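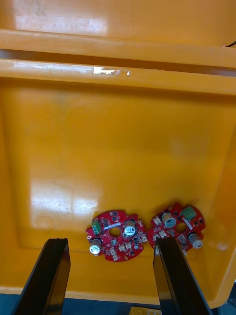 Figure 4. Two boards laid flat in the orange bin, side by side with no overlap.

4. Setting Up the Parts Bin

This section covers the shallow bin used to hold round circuit boards between unpacking and assembly. Read it through once before you open the board carton. The shelf bins and the screw trays are covered in Section 5.

4.1 What you need

Arnico parts bin, orange
Trasent round boards, red, in their sealed bags
Grounding mat and wrist strap
Lint-free cloth
Blank bin card and a pencil

The bin is sold for general storage. It is ordinary molded plastic unless the label on your carton says otherwise, and ordinary plastic can build up a static charge. If your boards already have parts soldered to them, use the Mellor static-safe insert (order code 126) or leave the boards in their bags until they are needed.

4.2 Preparing the bin

1. Choose a flat, steady surface at least 300 mm back from any heat source. Do not use the soldering shelf.

2. Lay out the grounding mat and connect its lead. Put on the wrist strap and clip it to the mat.

3. Wipe the inside of the bin, starting with the floor and finishing with the ridges below the rim. Dust and wire clippings collect in the groove along the rim and will drop onto the boards the next time the bin is bumped. Run a fold of the cloth along the full length of the groove.

4. Let the bin dry completely. Do not use window cleaner or alcohol spray on the inside walls.

5. Set the bin on the mat with one long side facing you.

Note: Scuffs and light smudges on the plastic do not matter. Replace the bin if the rim is cracked or the floor no longer sits flat.

4.3 Loading the boards

1. Check the bag label against the packing slip. Boards from different batches go in different bins.

2. Open one bag at a time. Cut along the printed line — do not tear, as a torn bag cannot be resealed.

3. Lift the board out by its edges. The outline is notched, so take hold between two notches and keep your fingertips off the gold pads.

4. Lower the board to the floor of the bin and let go once it is flat. Do not slide it into place.

5. Place the next board beside the first. A small tilt or turn is fine at this stage; the boards are lined up later in the assembly jig (Section 6).

6. Fill in the bin card and put it in the holder on the bench, not in the bin.

CAUTION: Never stack bare boards. The edge of one board can scratch the surface of the one under it, and a scratch across a trace may not show up until the final test.

CAUTION: Keep cables from hanging over the rim. A cable that catches on a sleeve can sweep the boards into the wall of the bin or onto the floor.

4.4 Lighting

The glossy plastic throws back a good deal of overhead light, and pale patches of glare on the floor or the far wall can make a board hard to inspect. If this happens, turn the bin a quarter turn or move the lamp to the side. Do not inspect solder joints while the board is in the bin. Take it out, hold it over the mat and use the magnifier.

4.5 Moving and storing

Carry the bin level with both hands under the rim. With boards inside, the loaded weight should stay under 1,000 g. Do not put a second bin on top unless the lid is fitted.

Boards left overnight should go back in their bags. If you have the Funduvstead cabinet, the bin fits on any shelf with at least 145 mm of clear height. Leave the cabinet door shut and change the drying packs every September.

4.6 If something goes wrong

Board dropped on the floor — bag it, mark the bag "check" and keep it apart from the others.

Board feels sticky or shows fingerprints — clean as described in Section 9 before assembly.

Boards from two batches mixed — match the number printed on each board to the packing slip. Any board you can't match is not to be used.

Section 4 last revised 22/01/2020. Continue to Section 5, Shelf Bins and Screw Trays.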